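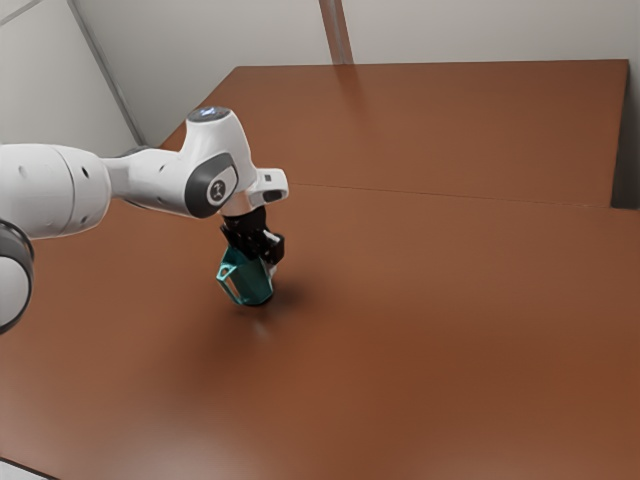
图1 白色与棕色（计算机渲染图）

室内色彩基础
第二讲讲义：白色、棕色和其他的"安静颜色"
Vasconcelos设计学校，晚间课程
2020年1月8日，星期三

关于语言的一点说明：本讲义由我直接用中文编写，中文是我的第三语言。专业词在第一次出现的时候我附上英文，方便大家查外文资料。如果某个词在国内的行业里有更常用的叫法，请在课间告诉我，我在下一版里改正。

一、本讲的范围

上一讲我们学习了色相环，练习了互补色和邻近色。很多同学在作业里选择了鲜艳的颜色，我理解，鲜艳的颜色好看，也容易说出理由。但是在真实的住宅里面，面积最大的颜色几乎总是安静的：墙和天花板是白的或者近于白的，地板、桌子、门和柜子常常是棕的。一个设计师如果不能控制这两类颜色，他选的那一点红色或者蓝色也救不了房间。

本讲先复习颜色的三个属性，然后讲白色，再讲棕色，再讲它们放在一起的时候发生什么，最后是光线和样板的方法。灰色放在第七周，和混凝土、石材一起讲。

二、复习：色相、明度、彩度

色相（hue）回答"是什么颜色"，红、黄、绿、蓝等等。明度（value 或 lightness）回答"多亮多暗"。彩度（chroma）回答"离灰色有多远"。中文书里也有人写"饱和度"或"纯度"，这几个词在不同的色彩体系里定义有区别，本课程统一用"彩度"。

请注意，日常语言里我们常常把后两个属性混在一起。客户说"我要一个浅一点的绿"，他可能要明度更高的绿，也可能要彩度更低的绿，也就是更灰的绿。两个结果差别很大。我的习惯是拿两张色卡给客户看，一张只改明度，一张只改彩度，让他用手指。手指比形容词可靠。

安静颜色的共同点是彩度低。彩度低的时候，眼睛对色相的判断变得不稳定，受周围的影响很大。学习这类颜色比较难，原因就在这里：同一桶涂料，在这个房间里看是米色，在那个房间里看是粉色，油漆工没有做错任何事情。

三、白色

3.1 白色有很多种

理想的白色反射全部可见光，并且对各个波长反射得一样多。实际的涂料都做不到。钛白（二氧化钛）是现在涂料里最主要的白色颜料，遮盖力强，颜色比较中性。调色的时候加入很少的氧化铁黄、炭黑或者蓝色颜料，就得到我们叫作"暖白"和"冷白"的许多产品。

以前的室内用过石灰浆和铅白。石灰浆由熟石灰和水组成，干燥以后和空气里的二氧化碳反应，变成碳酸钙，所以它的白有一点像粉笔，没有光泽，墙面看起来柔软。铅白有毒，住宅里早已不应该使用，旧房子改造的时候如果怀疑有含铅的漆层，不可以自己干磨，要先请人检测。这一条请大家认真对待，它和美观没有关系。

在描述白色的时候，我建议按照下面的次序想：

先想它偏向哪个色相。偏黄，偏红，偏绿，偏蓝，还是看不出偏向。
再想偏得多不多。
然后想明度。有的产品叫"白"，实际上已经是很浅的灰。
最后想光泽。哑光、蛋壳光、半光、高光，同一个配方会给出很不同的印象。

判断偏向的最简单的办法是比较。单独看一张白色卡片，人几乎总是觉得它"就是白"。把它放在一张普通打印纸旁边，偏向立刻出现。要小心的是，许多打印纸里加了荧光增白剂，在日光下会显得偏蓝，于是旁边的一切都显得偏黄。比较的对象本身也有颜色，这一点初学者常常忘记。

3.2 光反射值

涂料公司的色卡背面常常印一个叫 LRV（light reflectance value，光反射值）的数字。从理论上的零（全黑）到一百（全白），它表示这个颜色反射多少可见光。请把它当作明度的一个实用指标，不要把它当作"好坏"的指标。LRV 高的白墙能让光走得更远，对朝北的小房间有帮助；在朝南、大窗的房间里，同样的白墙在中午可以刺眼，使用者会整天拉着窗帘，那么窗户就浪费了。

学过摄影的同学也许记得灰卡，反射率为18%的灰在人眼看来大致处在黑与白的中间。初学者听到这个数字会觉得奇怪，为什么中间不在五十。原因是人眼对亮度的感觉并不是直线的，在暗的部分我们更敏感。对我们的工作来说，结论很实用：LRV 从低处往上加一点，看起来变化很大；在高处加同样的一点，看起来变化很小。所以深色的墙要多试几个样，差一号都看得见。

3.3 白色和形体

白色的物体特别容易显示体积。表面自己没有花纹和强烈的色相，眼睛就去读明暗的过渡：哪里朝向光，哪里背光，哪里是圆的，哪里有一条缝。石膏像用来教素描，也是利用这一点。圆润的白色表面，过渡是慢的；有棱角的白色表面，过渡是突然的。

这个特点有好的一面和不好的一面。好的一面，线脚、拱门、壁炉架涂成白色以后，细节很清楚，不需要别的装饰。不好的一面，墙面不平也一样清楚。如果旧墙的抹灰质量不好，又有一扇窗在墙的侧面，光线擦着墙过去，每一个凹凸都会有影子。这时候请选择哑光的漆，或者选择明度低一些的颜色，或者先花钱把墙找平。三种办法里第三种最贵，效果也最好。

白色旁边的深色小部件会显得很重要。白色门上的黑色把手，白墙上的深灰开关面板，眼睛第一个看到的就是它们。所以在一个白色为主的房间里，选开关和把手不是小事情，应该在图纸阶段决定，不要等到电工来问。

3.4 白色的老化

白色会变黄。油性漆（醇酸漆）在缺少光线的地方变黄比较明显，例如挂画的后面和柜子里面。水性丙烯酸漆好得多。厨房里的白色还要承受油烟。塑料的情况更复杂，有些塑料在紫外线下变黄，有些加了稳定剂就很慢。请不要答应客户"这个白永远不变"。可以说的是：选水性产品，留一小罐同批次的漆，在罐盖上写清楚房间名称和日期。

四、棕色

4.1 棕色是什么

色相环上找不到棕色。这是每年都有人提出的问题，提得很好。棕色主要是低明度的橙色，有时偏红，有时偏黄。如果你在一间全黑的屋子里单独看一束橙色的光，无论把它调得多暗，你看到的还是暗的橙光，很难看到棕。要看到棕，旁边必须有更亮的东西作比较。换句话说，棕色依赖环境。

课堂上我们会做这个演示：在屏幕上放一块固定数值的橙色方块，背景先用黑，再慢慢变成白。方块的数值始终没有改变，但是多数人会在背景变亮的某一个时刻说"现在是棕色了"。每个人说出口的时刻不同，请记录自己的时刻，后面讨论的时候要用。

这件事对室内有直接的意义。一块棕色的大面积，例如桌面或者地板，在白墙中间会显得更深、更稳；同样的一块放在深色墙中间，会显得更红、更亮，有时候更接近橙。客户在昏暗的展厅里看中的地板，运到白色的新房里会"变深"，道理相同。

4.2 棕色的来源

历史上最容易得到的颜料里就有棕色。赭石（ochre）、赭土（sienna）、棕土（umber）都是含氧化铁的天然土，棕土里还有氧化锰，所以更深，更偏冷。把赭土和棕土加热，它们变得更红，英文名字前面加上 burnt，中文有时叫"熟褐""熟赭"，没有加热的叫"生褐""生赭"。这些名字在美术用品店里还在使用，大家可以去买小管颜料比较，花费很小。

室内的棕色大部分并不来自涂料，它来自材料本身：木、皮革、软木、藤、陶土、砖。材料的棕色和涂料的棕色有一个重要的区别，材料里通常有很多种棕同时存在。木材的早材和晚材颜色不同，心材和边材颜色也不同，一块砖的中间和边角烧得也不一样。我们离远了看，眼睛把它们混合成一个颜色；走近了，它们又分开。涂料的棕色在任何距离都是同一个颜色，因此很容易显得沉闷。大面积的棕色涂料要非常谨慎。

4.3 给棕色命名

中文里有许多词：棕、褐、咖啡、茶、栗、驼、赭、酱。它们的边界在不同的人那里不一样。我做过一个小练习，请同学们把色卡分到"棕"和"褐"两组，同一张卡常常有人放左边，有人放右边，两边都很肯定。作为外国人我觉得这很有意思，作为设计师我觉得这很危险。所以在合同和图纸上，请写色卡的编号，不要只写颜色的名字。名字可以写在编号后面，帮助记忆。

英语里的 tan、brown、maroon、taupe 同样有这个问题。taupe 尤其麻烦，从灰到粉到棕都有人这样叫。如果供应商的目录是外文的，请索要实物样品。

4.4 木材颜色的变化

木材在光照下会变色，方向不总是一样。樱桃木变深变红，而且比较快；胡桃木相反，随着时间会变浅，偏黄；橡木慢慢偏向蜂蜜色；松木变黄很明显。地毯下面的地板和外面的地板因此出现分界线。新地板铺好以后的头几个月，建议住户偶尔移动地毯的位置。涂层里加紫外线吸收剂可以让这个过程变慢，但是不能让它停止。

还有一种变化来自涂层。油性的清漆本身带黄，上到浅色木材上，木材立刻变暖。水性清漆近于无色，木材保持原来的样子，有人觉得它"冷"或者"没有生命"。两种都没有错误，请在真正的木料上打样，正反两面各试一种，等干透以后再看。

五、白色与棕色在一起

5.1 明度的差

白与棕是世界上很多地方的住宅都使用的组合，用它们不会出大错，但是可以很平淡。决定效果的第一个因素是明度差。差大，例如很白的墙和很深的胡桃木，边界清楚，家具像剪下来的一样，房间显得正式。差小，例如暖白的墙和浅橡木，边界柔和，房间显得轻松，但也容易没有重点。

判断明度差有一个老办法：眯起眼睛看。眯眼的时候细节和彩度减弱，剩下大块的明暗。也可以用手机拍一张照片，改成黑白。手机的自动处理会影响结果，所以只能作参考，不能用来量。

5.2 偏向的一致

第二个因素是偏向。棕色几乎总是暖的。把它和偏蓝的冷白放在一起，棕会显得更橙，白会显得更蓝，这是同时对比（simultaneous contrast）。如果你想要的就是这种清楚的、带一点现代感的对立，可以这样做。如果想要安静，请让白色也稍稍偏黄或者偏红，和棕色有一个共同的方向。

常见的错误是偏得太多。担心冷，于是选了一个很黄的奶油色，再加上黄色的松木和低色温的灯，晚上整个房间像装满了茶。暖的东西太多以后，人就感觉不到暖，只感觉到脏。这时候加入一小块冷的颜色，例如灰蓝的靠垫或者一个青瓷的碗，周围的暖色马上就恢复了。

5.3 面积

第三个因素是面积。书上有一些比例的规则，大面积、中面积、小面积各占多少，我不反对大家用它作为起点，但是不建议拿计算器去算。视线的高度比面积重要。站着的时候，人看到的地板是缩短的，墙是正面的；坐在桌子前面的时候，桌面占据视野很大的一部分，它的颜色几乎就是这个房间的颜色。设计书房和餐厅，请坐下来判断，蹲下也可以。

大的棕色桌面还有一个作用，它会把自己的颜色反射到附近的白色物体上。白瓷盘子的下沿，白色台灯的底部，靠近木桌的地方都会有一点暖。画静物的人对此很熟悉。做室内的人也要知道，它影响墙脚：深红棕的地板会让白墙的下部发粉，站得远的时候看得更清楚。不喜欢的话，可以在地板和墙之间用较高的踢脚板，或者铺浅色地毯。

5.4 第三个颜色

白和棕之外，常常需要一个很小的第三色。深灰和黑是最稳定的选择，它们给眼睛一个最暗的点，使棕色不再是房间里最暗的东西，棕色因此显得更丰富。绿色也很好，植物就是绿的，不需要另外解释。蓝和橙接近互补，所以少量的蓝在棕色旁边会很活跃，请先用小东西试，再决定要不要做窗帘。

六、光

6.1 自然光

在北半球，朝北的房间得到的主要是天空光，偏蓝而且平稳；朝南的房间得到直射阳光，偏暖，一天里变化大。东边的房间早晨暖，下午冷；西边相反。白色在这些房间里的表现差别非常大。不要因为某个白色在朋友家的客厅好看就订购它，先问朋友家的客厅朝哪里。

窗外的东西也是光源的一部分。窗外如果是一片草地，进来的反射光偏绿；窗外如果是邻居的红砖墙，反射光偏红。Bakon 有一条窄街，两边都是赭红色的立面，我在那里测看过一套公寓，二层的白墙整个上午都是淡粉色。业主以为涂料发错了货。我们把同一张白卡拿到后院的窗边，它又变白了。

6.2 人工光

灯有两个指标要看。色温（单位开尔文）说明光的颜色，数字低偏黄，数字高偏蓝。显色指数（CRI）说明物体的颜色在这个灯下与参考光源相比失真多少。这两个指标是独立的，一盏灯可以色温合适而显色很差。普通显色指数的计算用的是若干彩度不高的样品，对深红色没有很好的代表性，因此有时另外给出一个 R9 值。木材和皮革里面红的成分多，R9 太低的灯会让它们发灰发绿，看起来像旧的。棕色多的房间，请向供应商要 R9 的数据。

6.3 同色异谱

两个样品在一种光下看起来相同，在另一种光下看起来不同，叫作同色异谱（metamerism）。它经常发生在材料不同而颜色要求相同的时候：白色的漆门和白色的塑料窗框，棕色的木桌和棕色的贴面柜。在商店里一致，到家里不一致。预防的办法只有把所有样品带到现场，在白天看一次，在晚上开灯看一次。如果仍然不能一致，就干脆让它们差得明显一些。差一点点像错误，差很多像决定。

七、样板的做法

下面的步骤请按照次序做，不要跳过。

1. 从色卡里先选出候选。白色不要超过三个，再多就没有能力比较。
2. 不要直接涂在墙上。旧墙的颜色会包围样板，影响判断。涂在白色的厚纸板上，纸板尽量大，涂两遍，等第一遍干透再涂第二遍。
3. 纸板四周留一圈不涂的边，或者相反，全部涂满。两种做法都有人坚持。我自己涂满，然后在看的时候用一张灰纸垫在后面。
4. 把样板竖着放，墙的样板不能平放在桌上看。竖直的面和水平的面接受的光不同，平放的样板几乎总是显得更亮。反过来，桌面和地板的样板应当平放。
5. 移动样板。靠窗，房间深处，墙角，门后面。墙角的颜色会加深，相对的两面墙互相反射，彩度升高。
6. 早晨、中午、傍晚、开灯以后各看一次，每一次用一句话写下来。不写下来就会忘记，第二天的记忆会服从第二天的心情。
7. 和不能改变的东西放在一起看：现有的地板、石材、大件家具。可以改变的东西后面再说。

Stenda 的试用装涂料可以在学校门厅的柜台领取，哑光和半光都有。领取以后请签名。试用装的配方和大桶的不一定完全相同，所以它适合用来学习和筛选，正式订货以前还是要用大桶打一次样。

八、一个案例：Troltus 阅览室

Troltus 阅览室是一间长方形的旧房间，窗在短边，朝北。改造以前，墙是很亮的冷白，长桌是深棕色，灯管偏蓝。读者的意见本上写得最多的是"冷"和"像医院"，但是温度计显示室温正常。业主最初的想法是把桌子换成浅色的。

设计小组提出先不换桌子，只改墙和灯。墙改为稍偏黄红的白，LRV 比原来低，哑光；灯换成色温较低、显色性好的产品；天花板保留原来的白，因为天花板离桌面远，又需要把光反射下来。门框原来和墙同色，现在涂成深灰。

改造之后桌子看起来不一样了，木纹里的红色成分可以看见。预算比换桌子的方案小很多。也有不满意的地方：靠近窗的一段墙在阴天显得有一点发暗发黄，两种光在那里相遇，窗外的天空光是蓝的，室内的灯是黄的，没有一种白可以同时适应。小组讨论过在这一段换一个白，最后没有做，怕在墙中间找不到合适的分界处。

请思考：如果房间朝南，上面的决定里哪些应该改变？如果桌子是浅橡木，墙的偏向还要不要和它一致？门框的深灰如果换成黑，会得到什么，失去什么？这些问题没有唯一的答案，下一讲开头我们用一点时间讨论。

九、作业

选择你自己住处的一个房间。找出其中所有叫作"白"的表面，例如墙、天花板、门、窗框、冰箱、灯罩，按照第三节的次序写出每一个的偏向、明度和光泽。然后找出最大的一块棕色，写出它和离它最近的白色之间的关系，并且用涂了颜色的纸板表示出来，纸板要用颜料手工调，不接受打印。

文字不限长短，句子请写完整。照片可以附，但请不要用滤镜，手机的"自动增强"也请关闭。作业交到13号教室的木架上，写上姓名和房间的朝向。没有写朝向的作业我无法评，会退回。

十、词汇对照

色相 hue
明度 value, lightness
彩度 chroma
光反射值 light reflectance value (LRV)
色温 colour temperature
显色指数 colour rendering index (CRI)
同时对比 simultaneous contrast
同色异谱 metamerism
哑光 matt
蛋壳光 eggshell
生褐 raw umber
熟褐 burnt umber（国内有的品牌把 burnt sienna 也译作"熟褐"一类的名字，购买时请看英文或者颜料代号）
踢脚板 skirting board（美国用 baseboard）

下一讲带来：试涂好的白色纸板，一把尺，一支软铅笔，和一件你喜欢的棕色小物品，木的、皮的、陶的都可以，能放进书包就行。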